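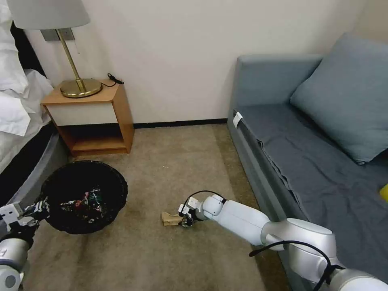
The case for the nil-all draw

July 2020

My club has not won a game of football since May of last year, and I would like it noted that we have drawn a great many of them. I have supported Brornton through two ground moves, one badge that looked like a plumber's logo, and a manager who believed in zonal marking the way other people believe in crystals. I feel qualified to speak up for the draw.

Every off-season somebody wants to get rid of it. This year's plan, doing the rounds of the state league clubs, is to settle every level match with penalties, winner to take an extra point. The fans, we are told, want a result. I'm a fan and I already have a result. It was nil-all, away to Nivska, on a pitch with a slope you could toboggan down, and I wouldn't swap it for a cup.

We had ten men for most of the second half. Our keeper had a bandaged thumb and kicked everything into the car park. Nivska hit the post, then hit it again, and then hit their own striker, who was lying in front of it. When the whistle went, 200 of us behind the goal carried on like we'd been let out of school early. Under the new plan we would have had to stand there and watch five blokes with cramp lose it for us.

The plan's backers point to crowds. They say 4,000 turned up to the penalty trial match at Sirkau, against 798 for the same fixture a season earlier. Entry to the trial was free and there was a jumping castle. I'd be curious to see what the jumping castle draws on its own.

I'll grant that some draws are dreadful. I have sat through one where the biggest cheer was for a dog. But a dreadful draw is at least fairly shared out, and both lots go home equally grumpy, which seems a decent way to treat visitors.

Leave shootouts to the knockout cups, where somebody has to go through. In the league, a side that hangs on for ninety minutes with no talent and a sore thumb has earned its point, and the other mob can have theirs too. We play Nivska again in the second round next season. I'm hoping for nil-all.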